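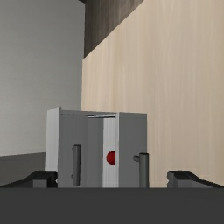
The little gray cabinet between the gripper fingers, in simulation, with something red showing in the gap.

I've been meaning to write about the robot at work since October, and every time I start I end up going off to look at the simulator instead. It is that much fun. I have worked in the stockroom at Hoarau for years, fetching parts out of cabinets and putting other parts back in, and I never expected to spend part of my week at a screen watching a gripper learn to do the same thing!

Some background for those of you who don't work with me. We keep 688 kinds of small parts at the Clormont building, most of them behind doors. The company wants an arm at the end of the aisle to handle the night requests, so that the morning crew finds the trays already filled. The people setting it up call the project Preven, and they asked for two of us from the floor to sit in on the practice runs. I put my hand up before the sentence was over.

I had pictured a lot of charts. What we got was a cabinet with two doors and bar handles, drawn in the computer, and a view from right behind the gripper. You see it the way you'd see your own hands reaching out for something (a bit eerie the first morning, then completely normal). And you notice things! Which handle would you go for first? If a door is already open a crack, do you bother with the handle at all? I have opened cabinets my whole working life and could not have told you the answer. I had to go stand in front of a real one and catch myself doing it. For the record, I hook the edge of the door with two fingers and hardly ever touch the handle.

That went into the notes. So did the business with the lower doors, which we all nudge shut with a knee, and the habit of leaving a door open when we know we'll be back in a minute. The engineers had never heard of that one. They had planned for closed doors, every time. Now there are practice runs with doors in all kinds of positions, and I'm a little proud of it.

What does it change for the rest of us? The late shift is the big one. Three people used to rotate through it, and from the new year it goes down to one, with the other two moving to days. Both of them asked for the move and got it in writing, and I think putting it in writing was the right way to go about it. The one who stays gets the higher night rate and will be the person the arm calls when it gets stuck. I do worry that it could be a lonely job. We've asked for a phone line to the Flukside warehouse, where they have a full crew overnight, and that's still being discussed.

The other change is smaller and I like it a lot. We finally get to fix the cabinets. For years we've had handles that wobble and a door on row 2 that you have to lift before it will swing. People learn to live with that sort of thing, but a gripper needs it sorted out, so there's money for it all of a sudden. My wrists are thrilled, even if it took a robot to get there.

Next up for me is the labeling. Bin 243 has had the wrong sticker on it for as long as I can remember, and all of us just know what's in it. I've got a roll of new labels and a free afternoon, and I'm starting at the far end of the aisle.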